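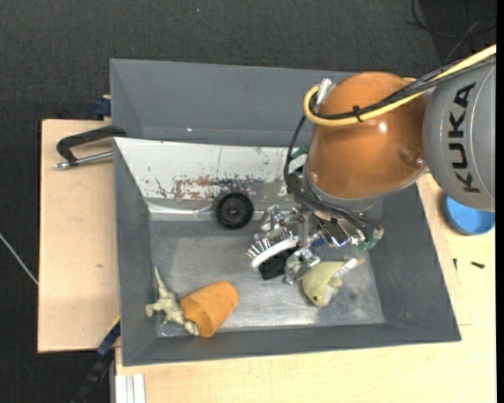 A KUKA arm holding a brush-like object over the gray bin at the Torkis workshop in Amodville.

AMODVILLE — Torkis has started teaching its bin picking arm by remote control, and the first batch of runs is in. 800 of them so far, all driven by people at a desk with a hand controller and two screens. Target for the end of July is another 600.

The job sounds easy. Reach into the bin, pick up one thing, lift it clear, put it down somewhere else. Toys, cups, brushes, wheels — whatever gets tipped in. The operator steers the arm and closes the fingers, the software records every move, and the program trains on the recordings overnight.

Soft and odd shapes are the slow part, the company says. A cup on its side can be taken by the rim or the body, and operators don't agree on which. Torkis is keeping both kinds of grasp in the set for now. Runs where the item gets dropped are kept too, but in a seperate folder.

New operators do about 300 practice picks before their runs count. Shifts are short, two hours at most, mornings only. Wrist strain was a problem early on and the controllers have been swapped once allready.

The training software is called Ratetti and was written in house. Parts supplier Ndung'u is paying for some of the work and wants to try it on mixed returns, where boxes come back with anything in them. No price yet, no start date either.

Torkis is looking for more operators, no robot experience needed. Applications at the front desk until 4 pm.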